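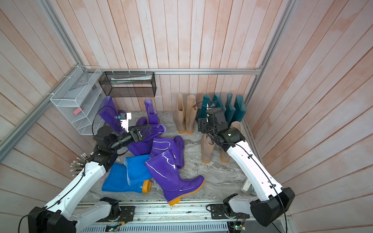 *Both arms on the boot job, left gripper on a tall purple one.*

July 2020

What a good day on the rig! I've been wanting to get back to the finger comparison ever since June, when we ran out of time with the blocks and cups, and today I finally had the whole enclosure to myself for long enough to do it right. Boots this time. Rubber ones, little ones, in purple and blue and beige and teal, and I can't think of anything I've enjoyed gripping more (well, having a robot grip).

The question is still the same one. Do I go with the Prarier fingers or the Steyn fingers on both arms, or do I keep one of each and let the arms have different jobs? I started the morning sure it would be Prarier all the way. They close evenly, they're easy to swap, and on the cups they beat everything. But a boot shaft is a strange thing to hold. It gives way when you push on it, then it springs back, and the fingers have to follow it both ways. The Prarier pair kept squeezing the opening flat and then sliding off the top. With the Steyn pair I could come in lower, nearer the ankle, and the boot went up in one piece. I laughed out loud the first time it worked.

So for the log: 200 tries in all, split evenly between the two sets. Prarier dropped 13. Steyn dropped 5. I expected a difference but I didn't expect it to go that way, and I want to do it all over again with the speed turned down before I believe it completely.

The boots standing up are easy for either set. The teal ones in a row along the wall are harder than they look, as there's hardly any room to get a finger down between two of them, and I had to bring the right arm in at a slant. The ones lying on their sides are the real fun. If the opening faces the gripper you can get one finger inside and one outside and it's a lovely firm hold. If it faces away you're stuck grabbing the foot, and the foot is shiny and round and wants to roll. The purple heap is mostly that. I must have gone into that heap from every side there is.

Switched the controller over to the Zutach after lunch. I'd been putting it off because of the wiring, and it did eat an hour, but wow, the arms feel different. The little shiver at the end of a long reach is gone from the left arm and nearly gone from the right. The old Corport box was fine for slow moves and I don't want to be unfair to it - it has run for 273 hours without a single complaint from me - but when both arms are moving at once it falls behind and you can see it in the wrists. I'm keeping it on the shelf as a spare.

Still not happy with the camera on the right gripper. The picture is good, sharp enough to see the rim of a shaft, but the cable loops out behind and I'm nervous every time the wrist turns far. I'd like to clip it closer, maybe follow the same path as the arm cable, and leave just enough slack for a full turn. It would also help to tip the camera down a bit. When the gripper is right over a boot I lose the far side of the opening, and that's the side I need!

One more thing, the marble floor. I love the look of it but the gray and white swirls confuse the edge finder near the beige boots. Twice it picked a vein in the pattern and sent the gripper down beside the boot. Purple and blue gave it no trouble at all. I could put down something plain, but then it'd only ever work on plain floors, so I think I'll leave it and fix the edge finder.

To do next time:

- rerun both finger sets at the slower speed
- reroute the camera cable
- try one Steyn arm and one Prarier arm, handing a boot across the middle
- save the Zutach settings somewhere other than my notebook

My back aches from bending over the base, and my head is still full of boots. I want to try the handover first thing, before I touch anything else.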